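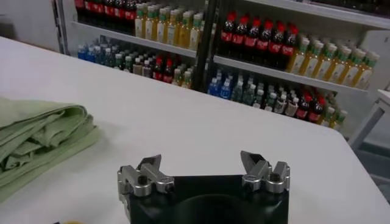

La célula Kastesel es un puesto robotizado para manipular y doblar ropa, instalado en la nave de Kinnunen en Willville, y llevo tanto tiempo cuidándola que me cuesta escribir sobre ella en tercera persona (así que no lo voy a hacer). El nombre se usa tanto para el puesto completo como para el procedimiento de puesta a punto, que es de lo que trata casi todo este artículo. Antes de cada sesión se abre la pinza y se lleva, vacía, a poca altura sobre la mesa blanca. Con los dos dedos metálicos bien separados y la tela verde apartada a la izquierda queda sitio de sobra para mirar las puntas, y a mí me gusta repasar entonces el tornillo negro de cada dedo, que se ve sin desmontar nada.

Montaje

El puesto lo diseñó Mehrangiz Ansari, y la primera versión se puso en marcha un mes de diciembre con un frío tremendo en la nave. Las mesas son lo primero que se coloca y lo último que se toca. Si una se mueve, hay que volver a tomar los puntos de referencia, que en la configuración actual son 16, y eso se come una mañana entera. Yo marco las patas con cinta en el suelo, aunque Mehrangiz prefería topes atornillados y todavía discutimos por ello.

Los dedos se cambian cuando el agarre empieza a patinar. Usamos el juego de Varnier, que llega con las almohadillas sin pegar - limpiad bien la base con alcohol y dejad secar el adhesivo toda la noche, por favor. La primera vez tuve prisa, lo puse a trabajar a las cuatro de la tarde y a las cinco tenía una almohadilla dentro de una manga. 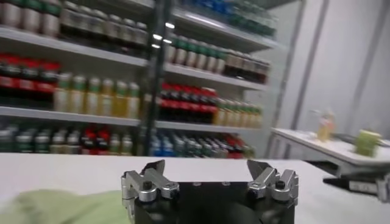 Después del cambio toca calibrar la apertura. Se manda abrir del todo, se anota la lectura, se cierra sobre una galga y se vuelve a abrir. Repito el ciclo 200 veces a velocidad baja, con un café al lado, y comparo la primera lectura con la última. Si no coinciden, casi siempre es juego en los tornillos del varillaje: se aflojan, se les pone fijador medio y se aprietan en cruz, alternando un lado y otro.

Mantenimiento

La pelusa es el enemigo de esta célula, muy por delante de los golpes. Se mete en las articulaciones, se apelmaza con la grasa y un día un dedo vuelve más despacio que los demás. Se saca con pincel seco y aspirador. Aire comprimido no, que la empuja hacia dentro (lo sé por una reparación carísima que prefiero no detallar).

Los cables piden otra clase de atención. En la muñeca hay que dejarles holgura para el giro completo, pero un bucle demasiado generoso acaba enganchando la prenda. Golnar Sharifi probó varias longitudes y se quedó con 105 milímetros de sobrante, medidos con la muñeca en reposo. Yo lo he respetado siempre.
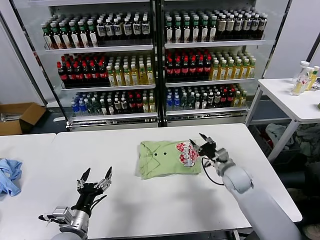

Para dar por buena una revisión se usa una prenda ya doblada. La mano baja hasta una esquina, se para justo encima y se comprueba la altura antes de permitir el contacto. Los cuellos y los botones son lo más traicionero, y conviene empezar por una esquina lisa. Si el dedo roza la tela antes de tiempo, se corrige el cero de la mesa en el programa y se repite desde el principio.

Averías conocidas

El código 241 aparece cuando el controlador pierde la posición de una articulación. Asusta mucho, porque el brazo se bloquea donde esté, pero suele ser el conector de la muñeca. Se corta la tensión, se saca, se mira si hay algún pin torcido y se vuelve a meter hasta oír el clic. Si sale otra vez en la misma sesión, yo cambio el cable entero y guardo el viejo con una etiqueta roja en el cajón de abajo.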